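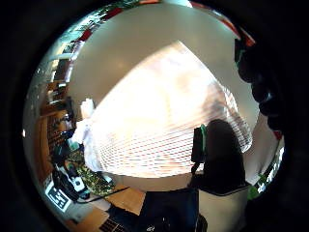 Two weeks of folding, and what I learned about patience

Posted June 8, 2019

So I have been spending my evenings teaching a computer how to handle cloth, which is a sentence I never expected to type on this blog. The project is called Natness, and the idea is simple enough: you do an ordinary chore over and over, the gear on your hand records what you did, and later a learning system goes through all of it and tries to work out what matters.

My part is the chore. As of last night I have 1044 recordings saved, and I threw out 69 more (mostly because I forgot to press start, which I am apparently very good at!). Each one is short. I pick up the cloth, smooth it, fold it, and then I have to mess it all up again so the next one begins differently. The messing up turns out to be the part I think about most. If I drop it the same lazy way every time, the system only ever learns that one lazy heap.

I keep the table near the window for the daylight, and I pull the blinds when the glare gets strong. The square markers with the blocky black pattern have to stay where the cameras can find them, so I've learned to keep my sleeves and the cables out of the way – or I try to.

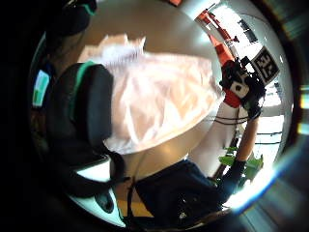
Thin fabric is much harder than I'd have guessed. A dish towel more or less keeps the shape you give it, but the light, crinkly stuff slides around and hides its own corners, and I'll sit there patting at it like I've lost my glasses. I used to hurry through those. Now I let the fumbling stay in, as long as I get there in the end, and I put a little note beside the file so I can find it again.

My notes live in a spreadsheet I named Tomar, for no good reason, and it has 7 columns, two of which I have never filled in. I may drop them this week. After that I'd like to try socks, and if you have opinions about socks I would love to hear them.

14 shares · 2 comments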